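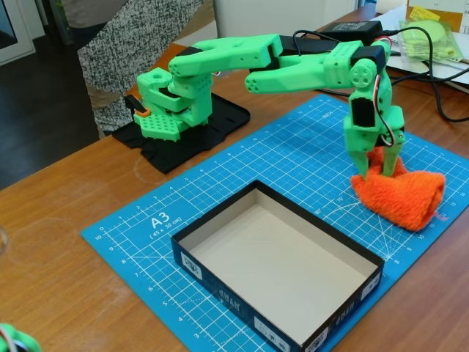
Tuesday, October. Dye bench.

Walnut hull bath, second run. Same jar of hulls as last time, topped up with tap water and left overnight with the lid on. Strained through the old pillowcase at 9 this morning. Smells like a wet basement but no mold on the surface.

Fiber: one skein of the Prustden worsted, undyed, 95 g dry. Washed it twice with the plain soap and let it soak while the bath came up. The first rinse water was gray, so there is still spinning oil in this batch. I'd wash the rest of the cone before anyone uses it.

No mordant on this one. The alum skein from the first run came out a yellower brown than I wanted and I'd like to see the two side by side.

Bath up slowly on the small burner. It wants to run hot on the left side, so the skein got turned every time I walked past. Held under a simmer for 2 hours, then off, lid on, left to cool with the wool in it. Pulled it late afternoon. Color in the pot looked nearly black. Rinsed out to a medium brown, a bit like cardboard. One pale stripe where the tie was too tight. Retied the remaining skeins with looser figure eights.

The Noh pot is fine for this but it is now stained for good. Marked it BROWN ONLY on the handle. Please don't put madder in it.

Indigo vat: left alone today apart from a look. Coppery film on top, liquid underneath yellow-green, so it is still in shape. Do not stir it to check. A strip of cotton dipped on Friday's session is on the line and has kept its blue after washing, with some rubbing off on a white cloth. That vat probably needs shorter dips and more of them.

Supplies. The Bruvance alum tub is down to the last scoop. Washing soda OK. pH strips are past their date and read the tap water a full step high against the new pack, so I threw them out. The kitchen scale drifts if it sits near the window. I tared it again before each weighing and got 287 g for the leftover hulls, damp, which went back in the freezer in a labeled bag.

To do next:
Iron dip on half of today's skein, very weak, in the enamel bowl.
Light test on both browns, card half covered, south window.
Wash remaining Prustden.
Copy the recipe onto a proper card for the Dramuveo sampler. The one in the box has the wrong water amount and I can't read my own correction.

Skein is drying on the rack by the sink. Leave it there until it is dry all the way through, then wind it.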